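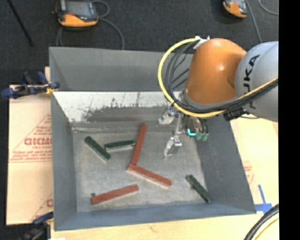
Re: [cell-planning] Spring equipment list – what are we really asking for

Sorry for the slow answer, was at the Flindau site most of the week. Short version: I'd move the money from a second arm to bins, clamping and fingers. The arm isn't what's holding us up. Look at the back wall of the gray bin, there's a dark scraped patch down low and scratches running up from it, plus wear marks all over the floor by the edges. And it's held to the table with blue and black bar clamps. Fine for trials, not what I want to put in front of Clatano when they come to sign off on a shift of unattended picking. So: proper fixture plate, two spare bins, spare finger sets. All of it together is under 3,000 and we could order it tomorrow.

> Can everybody send me their numbers by Sunday night. Right now I have
> one line that says "second robot" and one line that says "misc 200"
> and that's the whole budget. Finance won't take misc. Also, is the
> Grunlow vision quote still good or do we need a new one?

Misc 200 was me, sorry. It was cable sleeves and tape. Call it "cable management" and leave the number. The yellow cable and the black bundle make a big loop next to the wrist, and I'd like a real dress kit before we go any faster. Haven't priced that, so put a separate line with TBC on it.

Grunlow quote – expired in January. I asked for a new one, they said same price if we take the mount too. We don't need the mount. Will push back.

> Second question, do we need the colored blocks replaced or can we
> keep using the ones we have? Cha wants to know if they should cut
> more.

Keep using them. Red and green is enough for the sorting runs, and the ones against the wall are the hard case anyway, so more blocks doesn't buy us much. If Cha has stock lying around then 34 more would let us do a full bin test, but dont pay rush for it.

On lead times, bins are 2 weeks, fingers I don't know. The shop said "soon". I'd assume not soon.

Still open from my side:
- who signs for the fixture plate, us or Flindau
- does the Clatano visit move if the fingers are late
- floor space for the second arm, if we do keep it on teh list. Nothing measured yet

Will send the spreadsheet tonight, columns might be a mess. Fix whatever you want in it except the part numbers.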